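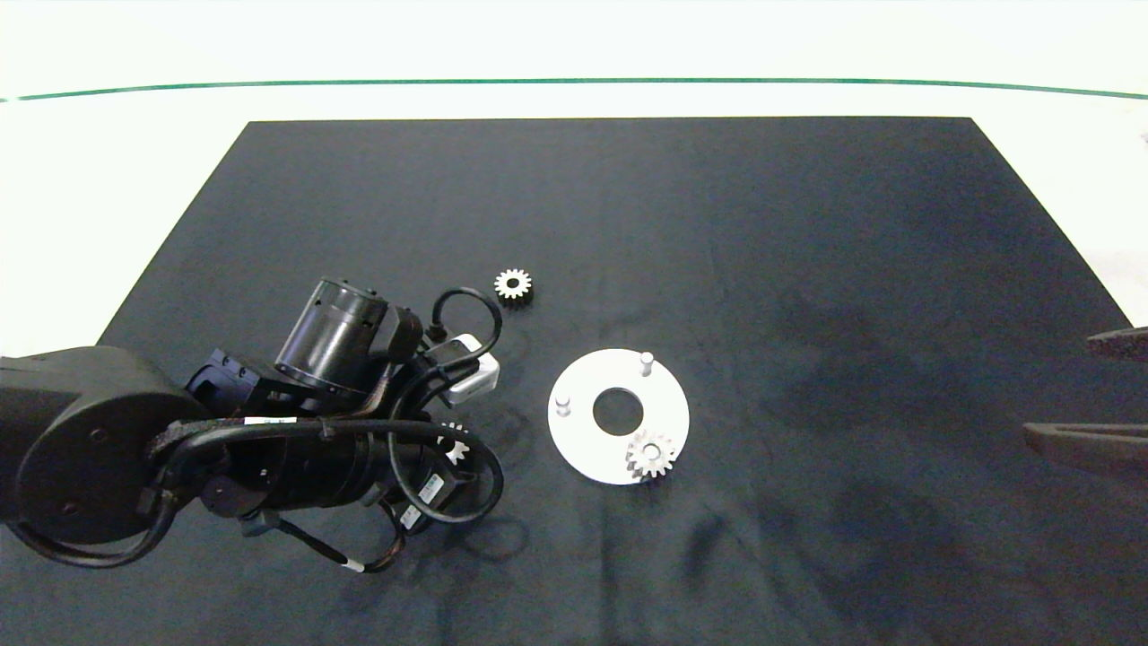

*Black tabletop and arm*

**Progress report: Gilgate workplace safety training grant**
January 23, 2024

The second grant period is closed. We ran 10 one-day courses, split between the Stollness and Hillus sites, and 406 employees finished the full day and signed the attendance sheet. Two courses planned for Hillus in the fall were moved to spring after the hall's heating failed.

Lockout and ladder safety filled first at both sites. The session on hearing protection had the lowest sign-up, and we plan to fold it into the general course.

Spending is under budget by $3,523. Most of that is the rental fee for the two Hillus dates. We ask to carry the full amount forward to pay for them.

Follow-up forms went to supervisors six weeks after each course. Returns from Stollness are good. Returns from Hillus are poor, and we will phone those employers in place of a second mailing.

The Lūse workbook has been revised. The section on reporting near misses is shorter and now has a tear-out form. Printing is not yet booked.

Still open:

- new dates for the two Hillus courses
- printer's quote for the workbook
- renewal of first aid instructor certificates, due in May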